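October, evening group
Man-lok Poon

Right, week 5, and we're on to what things cost to run at home. Bring a bill if you've got one (cross out your address, please!) and something to write with.

Last time we got as far as watts. A watt tells you how fast something uses energy, and the bill charges you for how much you used in the end, so you need the time as well. Watts times hours, divide by 1,000, and you've got kilowatt-hours, which your supplier just calls units. My old telly is 320 watts. Five hours of that is 1.6 units, and I was quite cross when I worked it out.

When several things share one socket, you add their watts together first and then do the sum. I still do it on the back of an envelope.
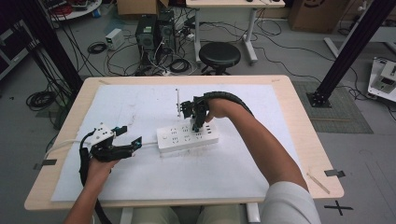 Hsiao asked whether the sum still works for a fridge, as it keeps switching itself on and off. Good question, and no, not very well! For a fridge use the yearly figure on the label and divide by 12 for a month.

For next week, pick 6 things at home and work out the units for one ordinary day. A 50 watt lamp is a nice easy start. Put your guess down before you do the sum – I want to see both. Kettles we'll do together, so leave those out for now.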